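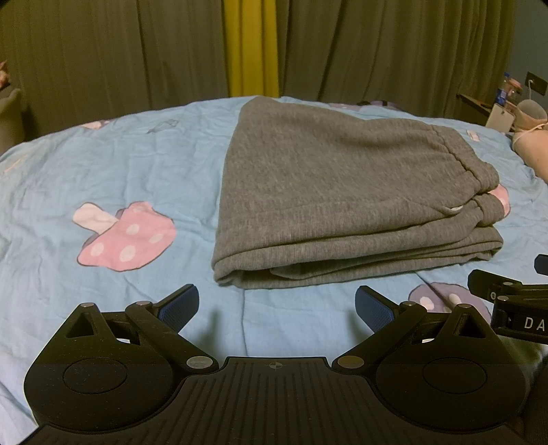 Wanda Ambrose wrote in after the last post to say that my elastic fibers were probably collagen, and that an H&E section of the ear would never settle it. She is right. In H&E both take up eosin, and the only hint is that elastic fibers look a little glassier when the condenser is stopped down.

So I went back to the aorta block and cut new sections at 5 microns. One set went through Verhoeff's stain, the other through plain H&E as before. With Verhoeff the elastic sheets of the tunica media come up black and wavy, with smooth muscle nuclei lying between them. The waviness is a product of fixation. The wall recoils once the pressure is gone, and the sheets fold up with it.

Differentiation is where I lose slides. Ferric chloride pulls the stain out of the background first and out of the fine fibers soon after, so I check under the microscope every few seconds and stop while the background is still slightly gray. Van Gieson takes out a bit more. Two slides from the February batch went too far and show only the internal elastic lamina, which is thick enough to survive nearly anything.

Slide 3692 is the best of the new ones. Slide 3820 has a fold through the adventitia, but the vasa vasorum are clear on the left side and I am keeping it for that.

Wanda also asked about orcein. I have a bottle from Jenditz that I haven't opened. It needs no differentiation in ferric chloride, and the fibers come out dark brown – less contrast than Verhoeff, though the thin ones in the adventitia should hold up better. The ear sections are next, same stain, same thickness.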